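Why does a machine have buttons?

Hi, I'm Anqi Meng, and I love machines with lots of buttons. When I was 6 I pressed every single one on our microwave. Dinner was late that night!

A lot of machines have a front panel. It's how a person and a machine talk to each other. You press a button, and that's you talking. The screen lights up, and that's the machine talking back. Big ovens have panels, and so do washing machines and the copier at your school.

So what's on a screen? Often there are icons, which are tiny pictures that stand for words. A drop can mean water and a snowflake can mean cold. You don't even have to know how to read yet! Some screens have gauges too. A gauge is a bit like a clock face, except it can tell you how full, how fast or how hot something is.

Labels matter just as much. They're the stickers with the teeny writing, and I always read them before I touch anything (well, I do now).
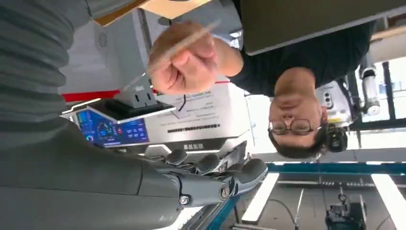

Page last changed: June

The screen on this machine is blue, with little icons, round gauges and rows of light-blue buttons. The white label sits right above it. Now go find a panel at home, ask a grown-up first, and draw all the icons you see on it. Can you guess what each one means?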